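Section 3. Making Toasted Bread and Sandwiches

This section covers the sandwich plates of the Bristico breakfast maker. For the round frying pan, refer to Section 4.

Before you begin

Set the appliance on a flat, dry table, clear of curtains and upholstery. Keep a plate within reach so that hot bread does not have to be carried across the room.

Caution: The lid and cooking plates become very hot during use. Hold the lid by its handle only.

1. Wipe both cooking plates with a damp cloth and dry them completely.

2. Check that both control knobs are in the off position, then connect the power cord.

3. Close the lid and preheat the plates for 3 minutes.

4. Open the lid fully and lay the bread flat on the lower plate. Standard sandwich bread may be used with the crust on. 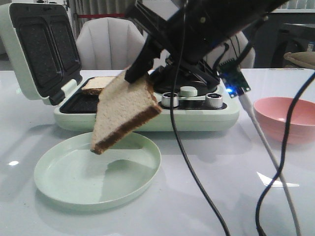
Slices that overhang the lower plate should be trimmed before the lid is closed. Bread caught in the hinge can prevent the lid from seating and will burn onto the edge of the plate.

5. Lower the lid gently. Do not force it down over thick fillings.

6. Toast until the bread reaches the desired color. Thin slices brown quickly and should be checked after 2 minutes.

Note: Crusts darken sooner than the center of the slice. If the edges are scorching while the crumb remains pale, turn the heat down and allow more time.

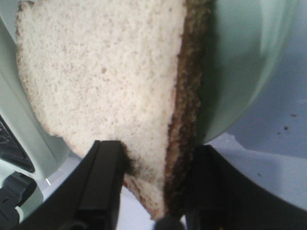

Can frozen bread be placed directly on the plates?
Frozen slices should be thawed first. Ice on the surface produces steam when the lid is closed, and the bread will toast unevenly.

7. Turn the sandwich control to off when toasting is complete. Lift the lid slowly and keep hands and face away from escaping steam.

8. Remove the bread with a wooden or heat-safe plastic utensil. Metal utensils will scratch the nonstick coating.

Caution: Do not leave finished bread under the lid. The plates continue to brown food after the power is off.
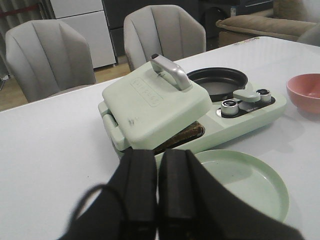

Cleaning the plates

Unplug the appliance and let it cool completely. Brush out crumbs, then wipe the plates with a soft cloth and mild dish soap. Never immerse the body in water.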